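About Us – Otwood Bird Notes 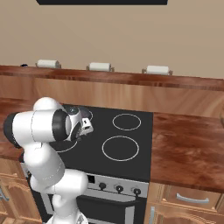

I started keeping notes on the birds at Prudilthorpe because I couldn't tell a reed bunting from a female house sparrow and I was fed up with asking. That was all Otwood Bird Notes was for the first couple of winters – me, a soggy notebook and a flask. A little ringed plover has a crisp yellow ring round its eye, and once you've got it in your head you'll never mix it up with the ordinary ringed plover again. (Well, I did, twice, but the light was awful.)

Anyway, the notebook got out of hand. Yen-ting Ko found me crouched behind the sluice one Sunday, asked what I was looking at, and then told me very kindly that it was a dunnock. We've been going out together ever since. She does the songs and calls, because she has the ears for it and I really don't, and she runs our beginners' walks. Mārtiņš Lukoševičius joined us the winter after. He does the maps and the nest box rounds, and he's the only one of us who can get the gate at Kolteck open without swearing.

So these days we're a tiny company of three, and we do a bit of everything! We lead walks, we teach evening classes, and we put up and check 151 nest boxes between Otwood and the Virk marshes. Blue tits and great tits take most of them. We've had tree sparrows in seven, all along the same hedge, and I'm prouder of those than I probably should be, given that the sparrows did the work.

The notes themselves are all on this site and free to read. There are 3,561 entries at the moment, and some of the early ones are dreadful. I've left them in. If you find a "possible osprey" from my first January, it was a gull, and you don't need to write in about it (several of you have).

Walks set off from the Virk car park at 7 in the morning, and we're usually done by the time the café opens. You don't need to know anything. Bring binoculars if you've got them and borrow ours if you haven't – Yen-ting keeps spare pairs in the van. Wellies are a good idea from autumn onwards, as the path by the sluice floods. Dogs are fine on the Otwood loop but please leave them at home for the marshes, where the lapwings nest on the ground.

We'd love to hear what you're seeing in your own garden too, even if it's only starlings. I like starlings.

Contact: use the form or ring Otwood 303 | © Otwood Bird Notes | Back to top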